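Section 7. Running the hand-held gripper demonstration

Read this section before an open day or a booked visit. It covers the cloth task, where a demonstrator wears the backpack unit and works with one gripper in each hand. The fixed-arm demonstration has its own section.

7.1 Before visitors arrive

1. Charge both grippers and the backpack unit overnight. A full charge takes 7 hours from empty.

2. Check that the floor mat lies flat, with no curled corners.

3. Set out the furniture for the task. The standard layout is the footstool on the mat with the desk behind it. Leave enough room to walk round the stool on at least one side.

4. Wipe the marker faces on each gripper cube with a dry, lint-free cloth. Do not use screen cleaner. It lifts the print at the corners.

5. Open and close each gripper fully 12 times. The fingers should meet evenly at the tips. If one pad sits proud of the other, change the pad (see Section 4.3).

6. Start the Ornalus recording software and wait for both gripper names to show in green.

Note: If only one name turns green, close the software, switch both grippers off, then start again from step 6. Switching off one gripper alone does not clear the fault.

7.2 Fitting the backpack unit

1. Loosen both shoulder straps before putting the unit on.

2. Put the unit on and tighten the straps until it no longer shifts when the demonstrator leans forward. Pull any hood clear of the straps.

3. Hand over the grippers one at a time, left first.

4. Ask the demonstrator to hold both grippers out in front at waist height, over the mat. The software needs to find the markers on both cubes before it will record.

CAUTION: Keep fingers away from the gripper tips when the unit is being handed over. The pads close with enough force to pinch skin.
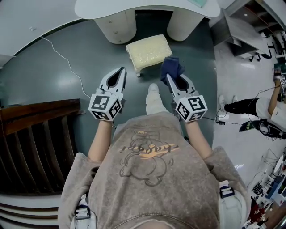

5. Pick up the cloth with one gripper and keep the other closed until it is needed. New demonstrators tend to squeeze both handles together. A few minutes of practice normally cures this.

6. Carry out the task at an even pace. Long pauses are kept in the recording and have to be trimmed later.

7. At the end of each run, put the cloth down, close both grippers and hold still until the tone sounds.

Each run may last up to 40 seconds. After that the software stops by itself and saves what it has.

7.3 With visitors present

Keep visitors off the mat during a run. They may stand on the hard floor beside it, but point out any cables before they walk across. Route cables along the edge of the room where you can, and unplug any that are not in use.

Two people can record side by side if each has their own pair of grippers. Give each pair a different channel number first - two pairs on the same channel will drop out without any warning on screen.

If a visitor asks to try the grippers, use the practice mode. Nothing is saved in this mode and the closing force is lower. Children must be seated to try them.

7.4 Packing away

1. Stop the recording software before switching off the grippers.

2. Check the pads for threads and remove them with tweezers.

3. Return the grippers to the Grajales case with the fingers closed.

4. Fill in the visit sheet and leave it with Deisy Villanueva. Faults go to Faisal Siddiqui, extension 62.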